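Setting up a counter job for the arm: a guide for kitchen attendants and shift leads

Drindlow Site Services, workplace guides
Updated 22 November 2019

Use this guide when your kitchen is getting an arm for counter resets, or when the list of items it handles is changing. It covers the steps done by attendants and shift leads. Mounting, wiring and the emergency stop are done by the installer and are covered in a separate guide.

You don't need to know any programming. You do need to know the counter, so these steps go to the people who work at it.

Before you start

Have the item sheet, the site floor plan and a login for Brurnis, the simulation program we use to rehearse jobs. Book 60 minutes for the first session. The second one is usually shorter.

Two people should do the setup together, and at least one should be from the shift that will share the room with the arm. At Besson the first setup was done by the day shift alone, and the evening attendants came in to find the dish rack on the side they used for trays. It was moved back in April, after a lot of notes on the whiteboard.

Step 1. Write the item sheet

List everything that normally ends up on the counter, including things that aren't supposed to be there. Give each item one of three labels:

Arm: the arm may pick it up and move it.
Person: only a person moves it.
Leave: it stays where it is.

Knives are always Person. So is any appliance with a cord. Spray bottles may be Arm if the trigger is locked, but check with your lead first. A paper towel roll standing on its end is Arm at most sites.

Don't label something Arm just because it would be handy. Each Arm item has to be rehearsed and signed off, and a short list that works is better for the shift than a long one that needs watching.

Step 2. Build the counter in Brurnis

Open your site file and choose the counter surface that matches yours. Place the items from the library. Put them where people leave them at the end of a busy lunch. A tidy counter makes for an easy rehearsal and a poor one.

Leave at least 200 mm between the item and the wall on the side the arm reaches from. If the real counter doesn't have that much room, write it on the sheet and stop there. The installer will have to look at the mount.

Step 3. Check the start position

Before you run anything, look at the counter from above with the arm at its start position. The gripper should hang clear of the counter edge with nothing in it. Then go over the items. With a can right up against a spray bottle, or a knife lying along the edge near the corner, decide now whether a person clears that spot first. Look at tall items near the toaster too. If one hides another from the overhead view, turn the view before you move anything.
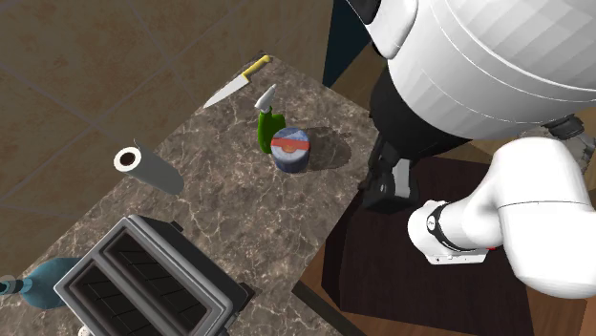 A reader asked whether attendants are now expected to tidy up for the robot before it tidies up for them, and said that at Huron this had added a job to the end of the shift without taking one away.

It's a fair complaint. At Huron the Person list had grown until it covered most of the counter. The sheet was rewritten with the evening attendants, the pre-clear was cut to knives and glass, and the wipe-down was moved to after the arm has finished. If your pre-clear takes longer than the reset used to, send the sheet back to your lead. Don't absorb the time.

Step 4. Run the rehearsals

Run the job 100 times in Brurnis with the random placement box ticked. The program does this by itself and you can leave it going over a break. When it's done, open the log and sort by outcome.

Look at every dropped item and every contact with something labelled Leave. Play those runs back. Most of the trouble comes from items standing too close together, and the fix is to change the label or set a keep-apart distance. If you can't see why a run failed, flag it for the installer and carry on with the rest.

A good result in Brurnis doesn't clear the job for the floor. It only means you can go on to the supervised runs.

Step 5. Supervised runs

One person stands at the stop button and one watches the counter. Nobody reaches over the counter while the arm is live, even to catch something that's falling. Use empty containers for the first runs.

Write down what you see on the back of the item sheet. Plain words are fine: "knocks the roll", "slow at the corner".

Step 6. Update the shift card

The shift card has to change on the same day the job goes live. Put on it:

who does the pre-clear
who is allowed to restart the arm after a stop
what the attendant does during the reset

The last line gets left blank most often. Hours freed by the arm stay with the kitchen for the first schedule period, and the shift decides with the lead where they go. Besson put theirs into fridge checks and stock. Huron split theirs between the dish area and training.

Restarting the arm is a trained duty and is paid as one. Anyone without the training presses stop, puts up the sign and calls the lead.

If something goes wrong

Arm stops halfway with an item in the gripper: press stop, leave the item and call the lead.
Item sheet and counter don't match: run the reset by hand that day and fix the sheet the next.
Brurnis won't open your site file: log out, log back in, then use form 348.

Old item sheets go in the binder by the first aid kit. Keep them, as the installer asks for them at each service visit.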